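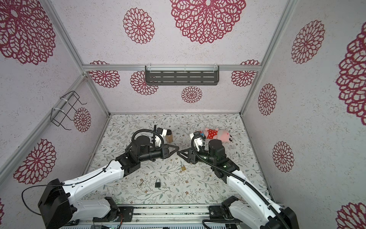 Large crimson flowers on off-white speckled paper.

Re: [paper-and-paste] Seams in big patterns, and paper on table tops
Oct 31, 2021

Nkrumah Ankrah wrote:

> Dear all, I have moved into two rooms in Linden and the landlord permits paper
> on the walls if I remove it when I leave. I want a big pattern, because the
> rooms are plain. In August I tried one length from Madwood and the seam was
> so bad that I took it down the same evening. Is a big motif always difficult
> for a beginner? Also, can I put sticky paper on my kitchen table, or will it
> lift at the corners? I have read the old messages but they are mostly
> concerning lining paper.

Dear Nkrumah,

Welcome to the list. I papered four rooms before I was content with one, so please do not be discouraged by your seam. I will answer in the order in which you should do the work, not in the order of your questions.

1. Practise on the table first. A horizontal surface forgives more than a wall. I prefer a small pattern of branches and leaves for this purpose, on a pale ground, as the eye has no straight line to follow and a join of one or two millimetres is lost among the stems. Wash the table with a little soap, let it dry for a night, then peel the backing one hand's width at a time. Press from the middle outwards with a folded cloth. For the corners, cut them round, do not fold them. My corners stayed down after I began to do this. Small scuffs will come, whatever you buy, from keys and padlocks and the bottoms of jars. I leave them.

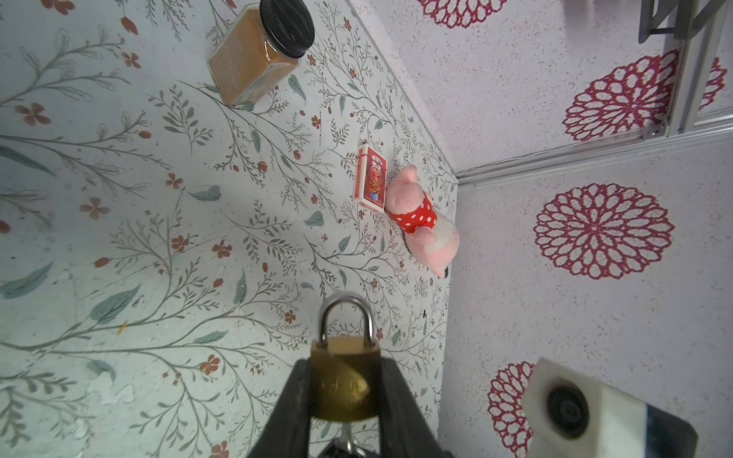

2. Buy all the rolls together. Look at the batch number on each label before you leave the shop. I once added a roll from Mestora to finish behind a door, and the red was colder than on the other rolls. My wife sees it every day and she tells me so.

3. Measure the repeat before you measure the wall. With a large motif you can lose nearly one full repeat on every length, and this is what makes it expensive — the paper itself may be quite cheap. Draw the wall on squared paper and decide where the largest flower should sit. I like it high and a bit away from the middle.

4. Hang the first length by a plumb line, never by the corner of the room. The corners in old houses are not straight. I suspect this was your problem in August.

5. For removing later, put lining paper underneath with a weak paste. The Fortin powder is good for this if you mix it thinner than for an ordinary wall. Test a piece behind a cupboard and wait 25 days before you do the rest.

If you send me the height of your walls and the repeat of the pattern, I can calculate the rolls for you.

With kind regards from a rainy place,
Teodor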